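Folding children's quilted jackets so they fit in the drawer
2020-10-31, by Efraín Mosquera 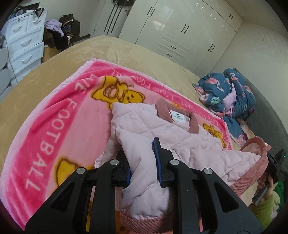 When the weather changes, all the thin jackets have to go away and the thick ones have to come out, and in our flat in Harkatside there is one drawer for both. I have tried several ways of folding a quilted jacket in these years. My first way was to push it in and close the drawer with the knee. I do not recommend it, the zip of one jacket caught the lining of another and I had to repair it by hand.

Before you fold

Empty the pockets. I find tissues, small stones, and once half a biscuit which had already been through the wash. Close the zip or the poppers all the way to the top, so the front stays flat and the two sides do not walk away from each other.

Check that the jacket is really dry. The outside of a quilted jacket dries quickly but the filling takes longer, most of all in the cuffs and at the hem where the fabric is ribbed. Press the cuff between two fingers and hold it for a moment. If it feels cool, give it one more night on the hanger.

Work on the bed and not on the table. A table is too slippery for this kind of fabric and the sleeves slide off the side. A plush blanket on the bed is very good, because it holds the jacket a little. We use the pink football one for this, it is always there anyway.

The fold

Lay the jacket with the neck away from you and the hem near you. Smooth it with the flat hand from the collar down, to push out the air. Do not press hard, only enough that the quilting lies down.

Take one sleeve a little below the shoulder, lift it, and bring it across the body. It should lie straight over the chest and not hang down at an angle. Then do the same with the other one, on top of the first. If the sleeves are long, turn back the cuffs so they stay inside the width of the body.

Now fold the left side in to the middle, and then the right side over it. You have a long narrow packet. Look at the hem at this moment. An elastic or ribbed hem likes to curl up and make a loop, and if you leave it like this it will be a hard lump in the middle of the roll. Pull it straight with both hands.

Begin to roll from the hem towards the collar. Roll slowly and stop every few centimetres to let the air go out at the neck. When you arrive at the collar, tuck the end under. For thick jackets I put a wide elastic band, the flat kind for sewing and not the rubber kind for the office, which leaves a mark.

In the drawer

Stand the rolls upright, with the collar on top. So you can see the label and read the size without taking everything out. In the collar of some jackets there is no size any more after many washes. For these I write it on a small piece of cotton tape and sew it with two stitches.

Five children's jackets go into our drawer in this way. With the knee method it was three.

Questions I received after the last page

A reader from Rononach asked about vacuum bags. I have used them for blankets and I was content, but for quilted jackets I stopped. In March I opened the bag and the jackets were flat like paper, and they needed many days to come up again. One of them has still a thin place at the shoulder.

Another reader asked if a flat fold is not better than a roll. For a shelf, yes. Do everything the same until the long packet, then fold it in three and put it with the closed side to the front. Do not make a pile higher than four or the lowest one suffers.

What to do when a jacket is already creased from the storage? Hang it in the bathroom while somebody takes a shower, and afterwards shake it well, holding it at the hem. I never iron quilted fabric. My sister did it once on the lowest heat and the stitching line became shiny.

For a jacket which is too small now, I keep a separate box under the bed, with the size written on the lid in pencil. Pencil can be rubbed out next year. Our cousins in Drakholm take most of it, and the rolls travel well in an ordinary rucksack.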